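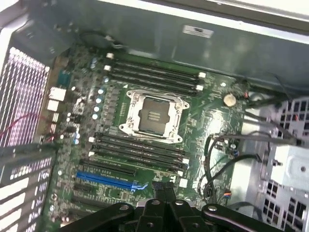
4.2 Reasons for keeping unused equipment

The household survey was sent to 4000 addresses in the towns of Fultau, Halero, Bellis and Furnley, and 3152 usable forms came back. The last was entered on 2019-11-08. The return rate was lowest in Halero, where a large share of homes are let for short periods and several streets had changed tenants between the drawing of the sample and the posting of the forms.

Of the households that returned a form, 41 per cent said they had at least one computer at home that had not been switched on in the past year. Desktop machines were kept for longer than laptops in all four towns. Respondents explained this in terms of space and effort: a laptop can be put in a drawer and later handed to a relative, whereas a tower goes into a loft or a garage and stays there until the household moves. Many of those who had moved recently wrote that the old machine had come with them.

The most common reason given for keeping a computer was worry about the files on it. This was true even where the respondent believed that everything of value had already been copied. Some had been told at a shop that deleting files was enough and did not trust the advice. Others had been told the opposite and did not know what to do next. Few households knew that the drive could be taken out and kept while the rest of the machine was given away. Figure 3 shows a desktop tower lying on its side with the side panel removed.

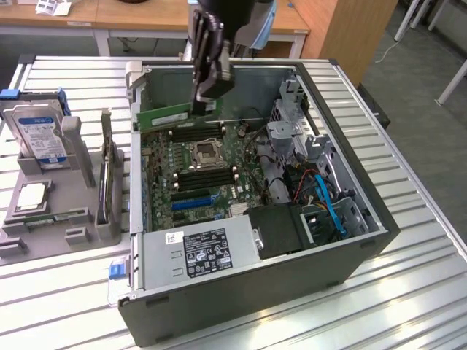 The second most common reason was price. Respondents remembered what they had paid and were unwilling to give the machine away for nothing, although most also said they did not expect to find a buyer. The gap between the two answers was widest among those aged over sixty. In the follow-up interviews, people in this group often spoke of the computer in the same way as furniture, as something that ought to go to a person who would use it.

Distance to a collection point mattered less than we had expected. Furnley has no collection point of its own, and its residents must drive to Bellis, yet the share of homes holding unused computers was close to that in Fultau, where the council site is near the centre and open every day. What did differ was how people heard about the service. In Fultau the council prints the opening hours on the back of the bin calendar, which goes to every address in April. In Furnley most respondents had heard of the Bellis site from a neighbour, and a good number had the wrong opening hours.

Answers about repair were harder to interpret. The form used the word "broken" without defining it, and respondents applied it to machines that would not start, machines that were slow, and machines whose software was no longer supported. We have therefore not reported a figure for working order. The form was changed before the second round, and the single question was replaced by 5 shorter ones on starting up, speed, screen, missing parts and passwords. Results from that round are given in Section 4.3.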